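Print this page | E-mail this page
Filed under: Talks & Slides, Robot Teaching

Speaker notes: Teaching by Hand, Teaching by Remote
Lockwood session, morning slot. Leave slide 1 up while people find seats.

Slide 2 – the simulated room. Let it sit for a few seconds before talking.
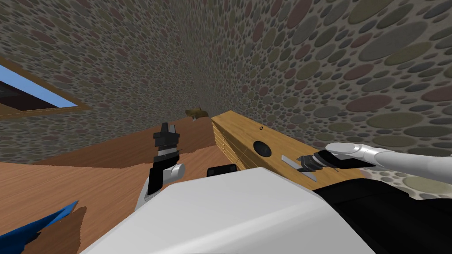
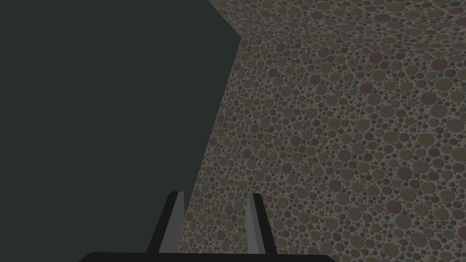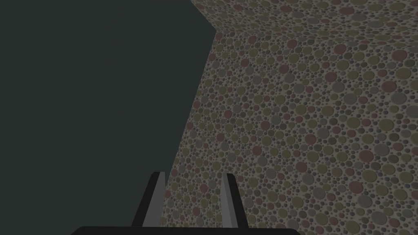
Rendered views, all three: the wide one with the cabinet first, then two close ones over an open gripper.

Notes by R. Asach

Okay, start with the question I always get, which is "why don't you just program it?" Ask for hands. Who here has tried to write down how to open a drawer? Really write it down, every step? (Somebody always has, and they always look tired.) My own attempt ran to 16 pages and it was for one drawer.

So we show the robot instead. There are two ways to do that and I've spent a silly amount of time on both, so let me be fair to each of them.

First way, by hand. You grab the arm, the motors go soft, and you drag it through the job like you're teaching a kid to swing a bat. I love this. It's quick to learn, and you can feel when the fingers are about to jam. The trouble is that you're standing right there, with your sleeve in the robot's view and your weight on its elbow. And with two arms you run out of hands fast! You need one for each arm and then who closes the gripper? At Nolladia we tried a foot pedal. Tell the pedal story if there's time, skip it if we started late.

Second way, remote control. You hold a pair of controllers, or you wear a headset, and the robot's arms follow yours. Nothing of you is in the recording, just the arms and the work. And you can do it in a simulator, which is what's on the slide. No scratched furniture, and if it all goes wrong you hit reset and go again.

Point at the first picture here. Right gripper is over the bar handle on the cabinet, left one is up out of the way. That's the bit I want people to look at, the parked arm. New drivers forget they have a second arm the moment they get near a handle, and it drifts wherever their other hand drifts. If you only take one thing from my half hour, park your spare arm on purpose.

Now the second and third pictures. Go slower than feels natural. Ask the room what they can tell about the job from these two. There's a gripper, open, nothing in it. There's a big dark surface on the left and that spotty wall on the right. No handle, no knob. If this was the only view you had, what would you do next? I usually get a nice long silence, and silence is fine, don't fill it.

The point is that a close view of the fingers is wonderful when the thing you want is between them and pretty useless otherwise. So drivers need to switch which view they're reading – wide for getting there, close for the last little bit. It sounds obvious and it took me months to stop fighting it.

Quick word on the spotty wall, because someone will ask. I like a busy pattern in a practice room. The dots get smaller as the wall goes away from you, so you get a feel for distance and angle that a plain wall won't give you. Compare it with the dark surface in the same two pictures, where I honestly can't judge depth at all.

Slide 3 – the Grostberg numbers. Keep this short, people's eyes glaze over. We recorded 1,537 demonstrations over the project. After checking we kept about 800. Pause for the groan. Most of what we threw out wasn't crashes, it was dithering: the driver hovering, backing off, having a think. A person watching doesn't mind that. A robot learning from it will copy the hover very faithfully, and then you have a robot that has a think in front of every drawer.

What helped:
Rehearse the move once with recording off.
Say the next step out loud before you do it.
If you fumble a grasp, keep going and recover. Good recoveries are worth saving, in a folder of their own. We ended up with 223 of them.
Stop when your shoulders hurt. Tired demonstrations look fine on the day and terrible in January.

Slide 4 – which one should you pick? My answer is both, and I know that's annoying. By hand for anything where touch matters, like a tight fit or a sticky lid. Remote for two arms, for long jobs, and for anything you want to repeat a lot. Start in the simulator even if you've got a real arm waiting, just to get the habits in.

Questions. If it's quiet, ask who wants to try the controllers after the break. Remember to charge them the night before, both of them this time.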